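Fórum Mãos na Madeira » Acabamentos » Óleo em tábuas claras: quantas demãos?

tojal_verde
Boas! Acabei ontem a minha primeira tábua grande em madeira clara e estou que não me aguento de contente. Lixei até 282... brincadeira, até 400, e agora tenho na prateleira óleo mineral e uma lata de cera Kasside que me ofereceram. Ponho óleo primeiro e cera depois, ou só cera? E quantas demãos? Já li de tudo, de duas a doze.

Aigars Butkienė
Parabéns pela tábua! Óleo primeiro, sempre. Três demãos generosas, uma noite de descanso entre cada uma, e depois a cera por cima com um pano de algodão. Mas eu não ia aos 400 numa tábua de cozinha. A madeira fica tão fechada que o óleo mal entra. Paro no 220 e fico muito satisfeito.

plaina_torta
Discordo do Aigars (com carinho). Em bordo e madeiras parecidas vou aos 400 há anos e o toque é outra coisa – parece seda. O truque está em molhar a madeira antes da última lixa, deixar levantar o pelo e só então passar o grão fino. Quem salta este passo queixa-se depois de que a tábua ficou áspera na primeira lavagem.

Aigars Butkienė
O molhar, sim, isso faço sempre! Duas vezes, até. Só não vejo ganho em ir além do 220 numa coisa que vai levar facadas todos os dias.

tojal_verde
Molhar?! Não fiz nada disso. Ainda vou a tempo?

plaina_torta
Vais, desde que não tenhas posto óleo. Esponja bem espremida, as duas faces, deixa secar em pé para não empenar e passa o 400 ao de leve.

ninho_de_aparas
Entro para defender o óleo de linhaça puro, que aqui ninguém menciona. Demora uma eternidade a curar, mas dá um tom quente lindíssimo! Tenho uma tábua assim desde janeiro e continuo apaixonada.

Aigars Butkienė
É bonito, mas amarelece. Numa madeira clara perde-se justamente aquilo de que gosto mais, aquele mel pálido com o veio ondulado a aparecer quando se muda o ângulo da luz.
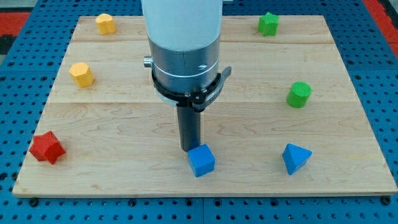 E cuidado com as juntas coladas: se a lixadora parar em cima da linha de cola, fica uma covinha que só se nota depois do óleo. Aprendi à minha custa numa encomenda para a Kuusk, tive de aplainar tudo outra vez.

ninho_de_aparas
Amarelece um bocadinho, está bem, mas eu gosto! E os panos com linhaça secam estendidos ao ar livre, nunca amachucados no lixo, que podem pegar fogo sozinhos.

tojal_verde
Molhei, secou, lixei outra vez e a diferença é enorme!! Fiquei no 400, desculpa, Aigars. Primeira demão de óleo mineral dada às 21h. Amanhã viro e faço a outra face.

plaina_torta
Boa! Não te esqueças dos topos, que bebem o dobro.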